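Search products, docs, parts
4 min read

Skustwood Tabletop Scene Pack

Skustwood is a set of simulated tabletop scenes for teams that train and test pick-and-place policies. It comes from Altisero and runs on an ordinary workstation with one graphics card. You load a scene, connect your own arm model and controller, and run episodes from the command line or from a script.

The pack has 62 household objects and 18 room backgrounds. Objects are mixed on purpose. A single table can hold glassware, produce and small thin parts, so a policy has to deal with stems, curved skins and narrow edges in the same run. Placement, lighting and surface color are set in one text file per scene. You can fix them or let them vary from episode to episode.

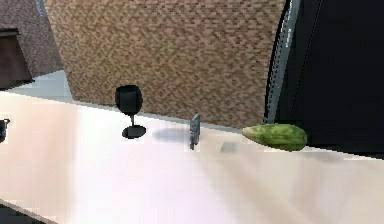 Backgrounds use low-resolution textures by default. This keeps load times short and leaves more memory for parallel runs. Brick and woven-look walls are the heaviest of the set, and you can swap them for flat color if your camera model does not need them. Shadows are soft. A hard shadow setting is available but slows rendering.

Each object has a collision shape separate from its visible mesh. The shapes for stemmed glasses were redone in version 2, after users reported that grippers were closing on air next to the stem. If you have saved results from the first version, run them again before comparing numbers.

What you get

Scene files and object meshes
A set of 900 starting layouts, checked for overlap
Scripts for logging success, drops and timeouts
Email support through August

The arm is not included. Skustwood reads the common robot description formats, and the Redenby parallel gripper model is sold separately. Soft objects and liquids are not supported. Vegetables are rigid and will not dent or slice.

Licensing is per site. Customers who bought through Gündoğdu should use the download link on their original invoice, as the account system there is separate from ours.

Shares 18
Comments 2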